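Changes to the parcel room at Jornby House

July 7, 2023

Residents will have noticed that the parcel room on the ground floor has been closed since the end of last month. It reopens next week with new shelving and a different way of collecting deliveries.

The old room was set up when the building took a handful of parcels a day. In the last full month before it closed, the front desk signed for 464, and most of those were stacked on the floor by lunchtime. Staff were spending a good part of the afternoon looking for things, and a few items went to the wrong flat.

From reopening, each parcel will be given a shelf number when it arrives. You will get a text or an email with that number, and you will need to give it at the desk along with your flat number. If you would like someone else to collect for you, forward them the message. The desk will not hand over a parcel on a name alone.

Opening hours are longer than before. The room will be staffed from 7.30 in the morning until 8 in the evening on working days, and from 9 until 1 at weekends. Outside those hours the night porter can get at medicines and fresh food, but nothing else.

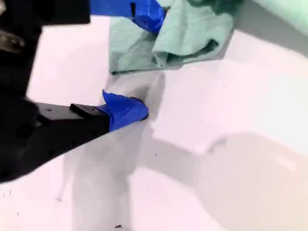

Blue tape on the fingertip, close to the white surface.

Parcels will be kept for 29 days. After that they go back to the sender, and the desk will send one reminder a week before. If you are going to be away for longer, let Bienvenido Maglaya know in advance and he will put a note against your flat. Please don't ask the cleaners to take parcels up for you, as they are not covered for it.

Large items are still a problem. Anything over 71 centimetres on its longest side will not fit on the new shelves and will be put in the bay by the Eleck Street entrance. The bay has room for 3 flat-pack boxes or one mattress – it will not take a sofa. Furniture deliveries should be booked with the desk at least two days ahead so that the goods lift can be kept free. Drivers who turn up without a booking may be sent away.

Several people asked about lockers. We had a quote for a set along the back wall, but they would have taken up half the room and the yearly charge was high. Edgardo Tan has agreed to look at it again in October, when the service charge budget is drawn up. If you have used lockers in another building, good or bad, he would like to hear about it.

Parcels that arrived before the closure are in the office behind the desk. Please collect them before the room reopens. There are still a few with no flat number on the label, including two addressed only to "Pascual".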